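School uniform and clothes swap back at Nirncombe hall, more tables this time

Mon 11 August

The Nirncombe clothes swap is back on, and it's bigger. Doors open at the Llewellyn Hall on Saturday at ten and close when the rails are bare, or at three, whichever is first.

Last summer's went well enough that they ran out of hangers before lunch. 2,894 items through the door over the two days, according to the tally sheet pinned up in the porch. This year it's one day only, but the big room AND the back room, plus the corridor if it's dry enough to prop the doors.

Sorting began last week. Bags have been coming in to the hall most evenings, and to the shoe repair place on Poltitz Road, which took so many it had to stop. Please don't leave any more there. The doorway was blocked on Thursday and a customer had to climb over.

How it works, for anyone new. Bring clean clothes, up to 30 pieces a household. You get a ticket for each one. Tickets get you the same number of things off the tables. No money for clothes. Nothing to bring? Come anyway, after one o'clock the tickets go in the bin and it's help yourself.

Uniform is separate and doesn't need tickets at all. Jumpers, polo shirts, PE kit, a few blazers. Primary is by the stage, secondary along the window side. Go early for secondary skirts and trousers, there were none left by half ten last time and a fair bit of grumbling about it.

Tomos Lloyd, who is running the sorting, said they were well off for grown-up tops and short of nearly everything else.

"Shirts, we could open a shop. Sweatshirts, same. What we haven't got is children's coats. And trousers for boys of nine or ten, becuase they go through the knees and there's nothing to pass on."

He asked people to check pockets. So far: a house key, two bus passes, a tooth in a bit of tissue. The key is behind the bar.

Also wanted - shoes in pairs, tied together. Single shoes are going straight out. Wellies very welcome. Football boots too, any size, mud off please.

Not wanted: pillows, duvets, underwear unless it's new in the packet, anything damp. One bag last week had to go to the tip whole, and it had good things in it.

The 169 bus will stop outside the hall as normal. Parking is tight. The field behind is shut to cars after the rain, so try the lane by the chapel, and leave the gate clear as the farm is moving stock that morning.

Tables have come on loan from Fornel, the furniture hire people on the industrial estate, who are letting the hall have them until Monday. Elis Bevan is fetching the last load on Friday at five and could do with two more pairs of hands and, if anyone has one, a trailer. Ring the hall.

There was some talk at the last meeting about whether to charge on the door. Settled now. It's free. There'll be a bucket for the roof fund, and tea and cake are paid for as usual. Cakes to the kitchen door by nine, labelled if there are nuts in.

Sizing has been a headache. Last year everything was piled by type, so you had shirts of every size in one heap and people digging. This time it's size first, then type. Grown-ups small, medium, large and extra large each get a table of their own, with tops at one end and bottoms at the other. Children's goes by age. If the label's been cut out it goes on a table marked Try It, and there is a mirror next to that one.

Two changing spaces, in the old cloakroom. Curtains are up. Bring a top you can pull things on over if you'd rather not queue. 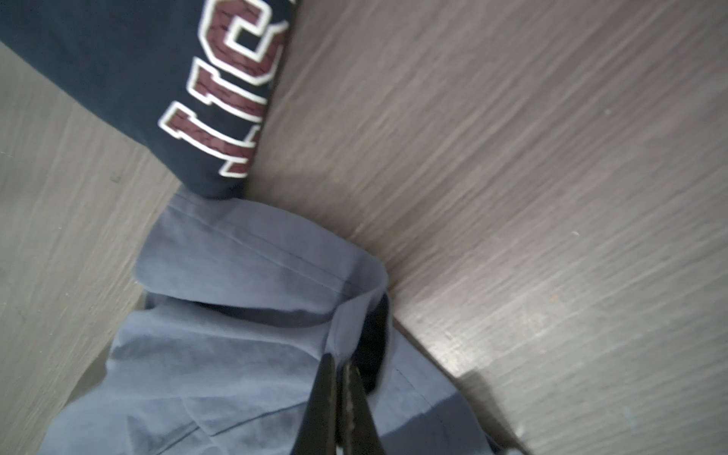
Tops for the tables: a navy sweatshirt with maroon lettering and a light blue shirt.

Mending corner is new. Bring one thing with a small problem - button off, hem down, that sort of job - and someone will either do it or show you how. They've got two sewing machines and a biscuit tin of buttons. No zips, they were firm about that. Zips take too long.

Books and toys are not part of it this time. Last year they took over a whole wall and most of it had to be carted off again afterwards. There may be a separate toy morning in September if the hall is free, date to follow.

What's left on Saturday afternoon gets bagged up the same day. Uniform goes to the two schools, for the cupboard each one keeps. Winter things are being held back for the coat rail in the porch, which starts up again when the weather turns. The rest is going for rags, and the money from that is for the roof as well.

The roof fund needs it. The leak over the back room was patched in spring, but the gutter on that side has to come off and the cheapest price so far was more than the hall had hoped. Last year's tea and cake brought in 100 pounds, give or take nothing, it came out exactly.

Helpers are needed from eight on Saturday to set out and again from three to clear. Roughly two hours each end. You get first look at the tables if you do the morning, which is only fair.

Drop-off this week is five till seven every evening at the hall, side door. No bags on Saturday itself except what you're swapping. Dogs on leads outside, please, not in the big room. Pushchairs fine, ramp is round the left.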